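検索 キーワードを入力 検索する

寝具の折りたたみ収納手順を改訂、チェック柄シーツの客室から適用
読了時間 6分

短期滞在向け住戸を運営するGustsideは、1月に寝具と衣類の折りたたみ収納手順を改訂した。対象は同社が管理する60室で、ベッド上に置くキルト、枕、季節用の上掛け、および滞在者向けに貸し出す防寒衣類が含まれる。従来の手順書は洗濯後の乾燥と棚入れのみを規定しており、ベッド上での仮置きと折り寸法については各担当者の判断に委ねられていた。

改訂版では、キルトは長方形にたたみ、層の重なった丸い折り山を手前に向けてベッド中央付近に置くことを標準とした。枕はその奥、頭側に置き、カバーの柄面を上にする。赤と白のチェック柄のボックスシーツを使用する客室では、格子の線をキルトの縁を合わせる際の目安として使うことができる。無地のシーツを使用する客室には同様の目安がないため、マットレスの縁からの距離で位置を決める。
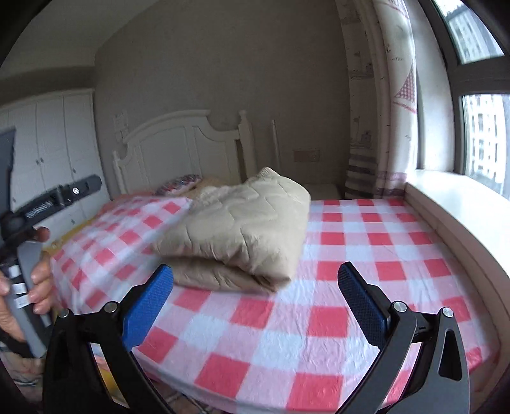 折り山を手前に揃える方式は、棚へ移す際に両手で下から支えやすく、層のずれが生じにくいことから採用された。旧手順では折り端を手前にする担当者と奥にする担当者が混在し、棚入れの段階でたたみ直す例が報告されていた。同社の集計によると、改訂前の3か月にあたる期間のたたみ直しは延べ2162件で、このうちキルトが最も多く、枕カバーと薄手の上掛けがこれに続いた。

シーツのしわについても規定が加わった。窓台に接する側は手が入りにくく、細かいしわが残りやすい。改訂版では、窓側の角を最初に掛け、次に対角、残る2か所の順で固定する。窓台とマットレスの間に布を押し込む処理は、縫い目に負荷がかかるため行わない。シーツの張りを確認したうえで、キルトと枕を配置する。

収納袋の仕様も変更された。キルト用にはPinheiroの不織布袋、衣類用にはBrornicoの浅型ボックスを使用する。不織布袋は通気を確保する目的で選定され、圧縮袋は中綿の復元に時間を要するとして対象から外れた。浅型ボックスは重ねる段数を2段までとし、編み地の衣類を下段に置かない。

中綿入りの布地と編み地の衣類は、ベッド上で仕分ける段階から別に扱う。中綿入りの布地は、しわが寄ったまま重みをかけると折り筋が残りやすい。リブ編みの衣類は畝に沿って伸びやすく、ハンガー掛けを避けて平らにたたむ。両者が重なった状態で置かれている場合は、上にあるものから順に持ち上げ、下の布を引き抜かない。丸まった布は端を探して広げ、手のひらで中央から外側へならした後にたたむ。アイロンの使用は、品質表示で認められているものに限る。

たたみ寸法は棚の奥行きを基準とし、キルトは棚板の前縁から出ない大きさに収める。厚みのあるものは折り回数を増やさず、幅を広く取る。折り回数を増やすと外側の層が引っ張られ、キルティングの縫い線に沿って中綿が偏るためである。色による区分は設けず、素材と厚みの2項目で棚を分ける。ベージュ系のキルトと衣類は棚の上で見分けにくいことから、棚札に素材名を記載する。
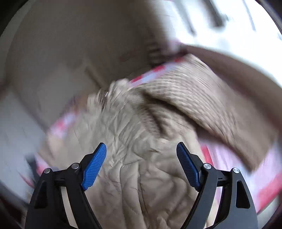 ■ 講習と適用時期

客室整備の担当者を対象とする講習は、予約管理にPretixを用いて受け付ける。1回の定員は6人で、所要時間は60分。前半はシーツの掛け方とキルトの折り方、後半は衣類の仕分けと収納ボックスへの格納に充てる。受講者は実際の客室のベッドを使い、手順書の順序に従って作業する。

適用は窓台に面したベッドのある客室から始め、その後、残りの客室に広げる。移行中は新旧の手順書が併存するため、各室の棚の内側に適用版を示す札を掲示する。旧手順でたたまれた寝具は、次回の洗濯時に新しい寸法へ切り替えるものとし、切り替えのみを目的としたたたみ直しは行わない。

防寒衣類の貸し出しは従来どおり継続する。返却された衣類は洗濯の要否を確認した後、ベッド上または作業台で仕分ける。ほつれ、毛玉、畝の伸びが認められたものは貸し出しから外し、補修に回す。補修後の衣類を棚に戻す際は、同じ素材の列の奥側に入れる。

手順書の改訂版は各棟のリネン室に備え付けられる。枕カバーの交換頻度と洗濯温度に関する項目に変更はない。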